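Wipe the gloves first, argue later

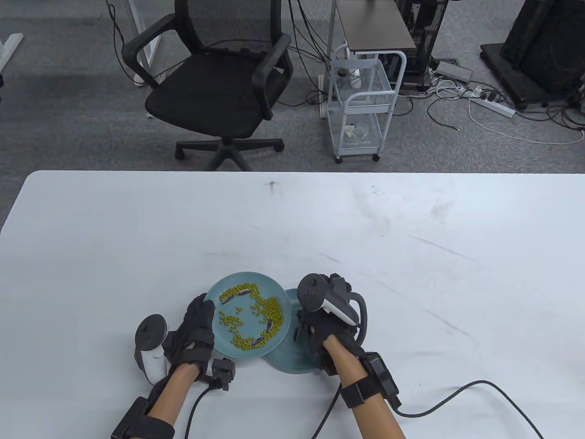
I think most teleop stations get looked after backwards. People baby the software and leave the straps to rot! At Tudwood I give our glove rig 20 minutes every morning before anyone touches a bean, and Zulema Huenchumán still says I'm fussing. Well, look at the cable trailing off that right wrist strap and across the tabletop – one lazy elbow and you're re-zeroing everything. I'd tape it, every time. Same with the controller frames on the backs of the hands: a bit of slack there and your sorting data goes mushy, and you'll blame the beans and the sunflower seeds. We lost 11 sessions that way in November. Millen wants to sell us new gloves. I want 40 fresh straps and a rag.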